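Projekte > Greiftechnik > Arbeitskreis Handhabung > Protokolle

Protokoll der Sitzung des Arbeitskreises Handhabung

Ort: Standort Hernivgate, Besprechungsraum im Erdgeschoss
Zeit: Donnerstag, 9.15 Uhr
Teilnehmende: Vertretungen der Bereiche Versuch, Steuerungstechnik, Einkauf und Arbeitssicherheit; Standort Pornville telefonisch zugeschaltet
Protokollführung: Bereich Versuch

TOP 1 Genehmigung des letzten Protokolls

Das Protokoll der vorangegangenen Sitzung wird mit einer Änderung genehmigt. Unter TOP 3 ist »Steuerung Jatis« durch »Handsteuerung Jatis« zu ersetzen. Der Standort Pornville bittet darum, Anlagen künftig gemeinsam mit der Einladung zu versenden. Dem wird zugestimmt.

TOP 2 Vergleich der Endeffektoren — Sachstand

Der Bereich Versuch berichtet über den Vergleich zwischen den Fingerhänden und dem Parallelgreifer Marikar. Beide Varianten wurden an derselben zweiarmigen Anordnung erprobt, die Ansteuerung erfolgte jeweils über die Handsteuerung Jatis. Insgesamt liegen 318 auswertbare Durchgänge vor. Durchgänge mit Abbruch durch die Bedienperson sind darin nicht enthalten, sie werden in einer eigenen Liste geführt.

Die Aufgaben umfassten das Aufnehmen flacher Verpackungen, das Umsetzen kleiner Quader sowie den Gebrauch einer Kunststoffklemme als Werkzeug. Bei den Quadern arbeitet der Parallelgreifer nach Einschätzung des Bereichs Versuch gleichmäßiger und schneller. Bei der Klemme ist die Fingerhand im Vorteil, sofern der Griff beim Schließen in der Handfläche anliegt. Liegt er nur an den Fingerkuppen an, dreht sich das Werkzeug unter Last.

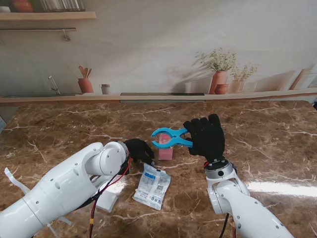

Die Steuerungstechnik weist darauf hin, dass die Abstimmung beider Arme bei den Klemmaufgaben den größten Teil der Einrichtzeit beansprucht hat. Der zulässige Mindestabstand der Hände zueinander wurde während der Versuchsreihe einmal angepasst. Die davor aufgezeichneten Durchgänge sind in der Auswertung zu kennzeichnen und nicht mit den späteren zusammenzufassen.

Der Standort Pornville fragt nach der Vergleichbarkeit der Ergebnisse auf glatten und matten Arbeitsflächen. Der Bereich Versuch teilt mit, dass spiegelnde Flächen die Lageerkennung durchsichtiger Folien erschweren. Eine Gegenprobe auf matter Unterlage ist vorgesehen, ein Termin steht noch nicht fest.

TOP 3 Verschleiß der Handschuhe

Die Handschuhe der Fingerhände werden nach Laufzeit gewechselt. Der Einkauf beziffert den bisherigen Aufwand für Handschuhe und Kleinteile auf über 600 Euro und regt eine Rahmenbestellung an. Die Arbeitssicherheit hat keine Einwände, bittet jedoch um das Datenblatt des Materials. Offen bleibt, ob eine dünnere Ausführung die Rückmeldung an den Fingerkuppen verbessert. Der Bereich Versuch wird hierzu eine kleine Vergleichsreihe vorschlagen.

TOP 4 Leitungsführung

Die Arbeitssicherheit beanstandet, dass die Leitungen an den Armen nicht durchgängig zugentlastet sind. Bei weit ausgreifenden Bewegungen besteht die Gefahr des Hängenbleibens an der Tischkante. Die Steuerungstechnik sagt zu, die Leitungsführung zu überarbeiten und die Kennzeichnung der Adern im Schaltplan nachzutragen. Bis dahin bleibt die Verfahrgeschwindigkeit auf den im Einrichtbetrieb geltenden Wert begrenzt.

TOP 5 Beschlüsse

5.1 Die Fingerhände werden für Aufgaben mit Werkzeuggebrauch weiter erprobt. Für reine Umsetzaufgaben wird der Parallelgreifer Marikar verwendet.
5.2 Die Gegenprobe auf matter Unterlage umfasst mindestens 15 Durchgänge je Greifvariante.
5.3 Der Einkauf holt Angebote für eine Rahmenbestellung ein und legt sie zur nächsten Sitzung vor.
5.4 Die Überarbeitung der Leitungsführung ist vor Beginn der Gegenprobe abzuschließen und durch die Arbeitssicherheit abzunehmen.

Die Beschlüsse 5.1 bis 5.3 ergehen einstimmig, Beschluss 5.4 bei einer Enthaltung.

TOP 6 Verschiedenes

Der Standort Pornville kündigt an, im September eine eigene Versuchsanordnung in Betrieb zu nehmen, und bittet um Überlassung der Parameterdateien für Jatis. Die Steuerungstechnik stellt diese nach Abschluss der laufenden Auswertung bereit. Der Schlüssel zum Versuchsraum ist künftig am Empfang zu hinterlegen.

Die nächste Sitzung findet im September am Standort Pornville statt. Anträge zur Tagesordnung sind schriftlich an die Protokollführung zu richten.

Ende der Sitzung: 10.50 Uhr

Kontakt | © Arbeitskreis Handhabung, Hernivgate | Nach oben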